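Rechercher sur le site OK

Programme Esia – Rapport d'avancement intermédiaire au bailleur

1. État des actions

Le présent rapport couvre le deuxième semestre de la convention conclue avec la fondation Drullov pour la restauration des haies bocagères du plateau de Humdale. À la fin du mois de décembre, 1710 mètres linéaires avaient été replantés, répartis sur trois communes.

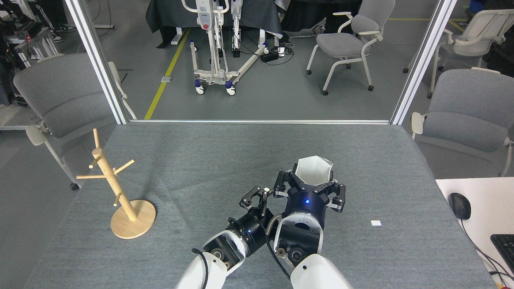 Les plants, fournis par la pépinière Taşdemir, sont d'origine locale et comprennent principalement du charme, du noisetier et de l'aubépine. Le paillage est achevé sur les deux premiers secteurs – le dernier, plus humide, sera traité au printemps. Les conventions d'entretien ont été signées par l'ensemble des exploitants riverains, à l'exception d'une indivision dont le dossier demeure à l'étude.

2. Suivi et exécution financière

Le premier relevé de reprise a porté sur environ 687 plants. Les pertes se concentrent en lisière nord, où la pression du chevreuil reste forte ; des protections complémentaires ont été commandées. Les dépenses engagées sont conformes au budget prévisionnel, hormis le poste transport, pour lequel un virement interne est sollicité.
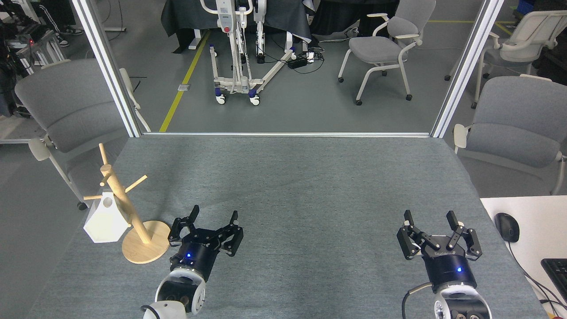
3. Prochaines étapes

Sont prévus le regarnissage des tronçons déficitaires, la pose des protections et la remise du bilan floristique. L'accord du bailleur est attendu sur le report du solde non consommé.

Dernière mise à jour : décembre
Contact – Mentions légales – © Programme Esia – Haut de page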